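The Ferry House

She got the key from the bakery like the letter said. February, four in the afternoon, light going already. The woman at the counter wiped her hands and didn't ask her name.

"You're the sister."

"Niece," said Hjalti.

"Well. It sticks. Pull it toward you first."

It stuck. She pulled it toward her first. Then the hall, the smell of it, coats and cold soap and something under that. Her aunt had run the Losel ferry for most of her life and had never once, far as anyone knew, gone across on somebody else's boat. And then in the fall she had. Took the noon boat to Prolside with one bag and hadn't come back, and hadn't written except the one letter, and the letter was mostly about the key.

Hjalti stood there with her boots on. Should take them off. Didn't.

The floor was the same red-brown boards she remembered, the same dark wall, and the picture hung where you had to stand sideways to see it right. As a kid she thought it was the sea. Then for a few years she thought it was a dog. Her aunt would never say.

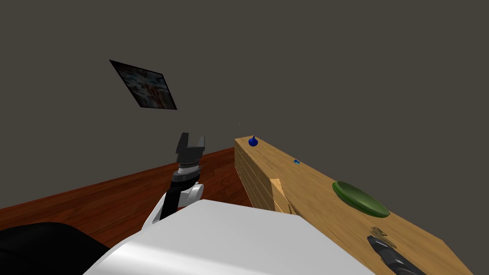

2. The Tin

It was in the bread drawer. Of course it was. Humer cough drops, the lid rusted on, and she had to work at it with a butter knife and cut her thumb a little. Inside, tickets. All the stubs, years of them, rubber-banded. And a folded page in her aunt's square writing.

661 to Qudah.
1399 to Prolside.

No dates. No other words. She turned it over, nothing. Crossings? Had to be crossings, but it was too few for a whole life. She sat down at the table and tried to make it come out. So many days a week, so many weeks. It didn't come out. Her thumb was bleeding on the stubs and she put it in her mouth.

Maybe just the ones that mattered. But who would keep track of that. Who would stand at the wheel in sleet and think, that one, put that one down.

The phone rang.

She let it go twelve times. It was an old phone and it was loud, it was loud the way it used to be when she was nine and asleep on the bench and it would be someone from Qudah with a baby coming or a cow down, and her aunt would already have her coat half on.

"Hello?"

Nothing. Wind, or a bad line.

"Hello, who is this?"

"You found it then," said her aunt. 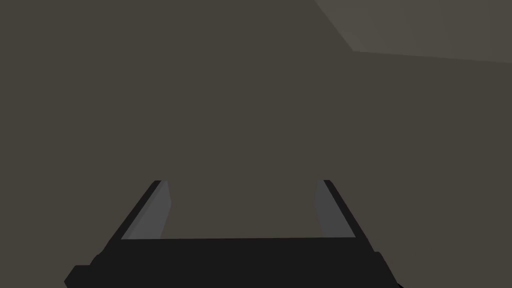

The Ferry House, late afternoon.

3. Prolside

"Where are you?"

"You know where. I told you in the letter."

"The letter was about the key."

"Well, the key's important." A cup set down somewhere. Somebody else moving in the room behind her, a man maybe, humming. "Did you pull it toward you first?"

"Yes. Who's that?"

"Nobody. Eat something, there's soup in the cellar. Dont eat the plums."

Hjalti wrapped the cord around her hand. She had a whole speech, she'd had it on the bus, nearly two hours of bus, how they had all been worried sick, how you can't just. And now she couldn't find the front end of it.

"What are the numbers?" she said.

The humming stopped. Then it went on, further off, like he'd gone out to a porch.

"The first one's when I had people aboard who were leaving," her aunt said. "For good, I mean. You can tell. They sit facing the wrong way."

"And the other?"

"That's when I wanted to stay on the other side."
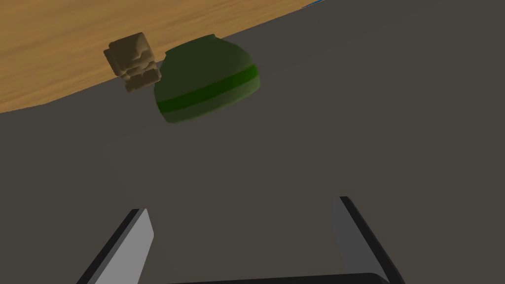
It was getting too dark to read the page but she kept it flat under her hand anyway. Outside a truck went by slow with its chains on. She thought of all those noons. Her aunt tying up at Prolside, the ramp going down, the people going off, and then the ramp comming up again and the boat turning around. All those times.

"You always came back," Hjalti said.

"I had you on the bench, some of them."

Neither of them said anything for a bit. It was costing somebody money.

"What's the picture?" Hjalti said. "In the front room. Is it the sea?"

"Which way are you standing?"

She got up, dragging the phone by its cord as far as it would go, and leaned.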